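Soft Toy Repairs and Cleaning: Frequently Asked Questions
Fitzsimmons Toy Repairs, Lonberg

Last updated 12 Mar 2019

What do you repair?
Plush animals, rag dolls, glove puppets and cushions in the shape of any of these. We don't work on porcelain dolls, clockwork or anything with a voice box that needs a new circuit. We can take a voice box out and close the seam if you'd like the toy to be quiet.

Do I need an appointment?
Not to drop off. The counter is open Tuesday to Friday. If you want to talk through a full restoration, ring first and ask for Bülent Taşdemir, who does all the fur matching.

How much does it cost?
Split seams start at $13. Restuffing depends on the size of the toy and how much of the old filling can go back in. We write the quote on your docket and won't go over it without ringing you.

How long will it take?
Allow 3 weeks for most jobs. The queue gets longer from October until Christmas, and we stop taking pre-Christmas work once it's full.

Can you match the original fur?
Often, but not always. We keep more than 300 offcuts in different piles and colours. Older mohair is hard to match because it fades unevenly, so we may suggest taking a patch from under an arm or foot and putting the new fabric there.

Will my toy look new afterwards?
No. Worn fur stays worn and we don't dye it. If there's a bald spot or an old darn you want left alone, tell us and we'll note it on the docket.

Can I wash it myself?
Check the tag. If there isn't one, stick to surface cleaning: a damp cloth, a drop of wool wash, and then a second cloth with plain water. Dry it flat on a towel away from the heater. Toys filled with straw or sawdust should never be soaked.

What about ribbons, collars and other trimmings?
Take off anything that's pinned or tied and keep it at home. Trimmings that are sewn on can stay. Felt and dyed ribbon can bleed, so Yiğit Çetinkaya tests them with a cotton bud before any wet cleaning.

What filling do you use?
Polyester fibre unless you ask for something else. Wool is available for an extra charge. We can put the old filling in a calico pouch inside the body, provided it's clean and dry.

My toy has moths. Can I still bring it in?
Yes, but seal it in a plastic bag before you leave the house and tell us at the counter. It goes in the chest freezer before anyone opens it.

Do you accept toys by post?
Yes. Print the form, put it in the parcel with your phone number and use a tracked service. Return postage is added to your bill. Please don't send one-off heirlooms by ordinary mail.

What happens if I don't collect?
We'll ring and then write to you. Finished toys are kept for 13 months. Please let us know if you change your phone number or move house.

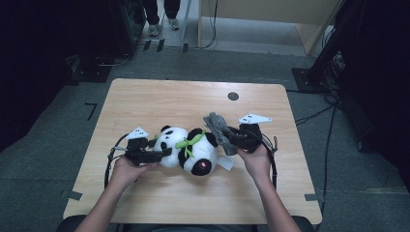

Payment is due on collection, by card or cash. For posted jobs we'll ring for card details once the work is finished, and the parcel goes out the next working day.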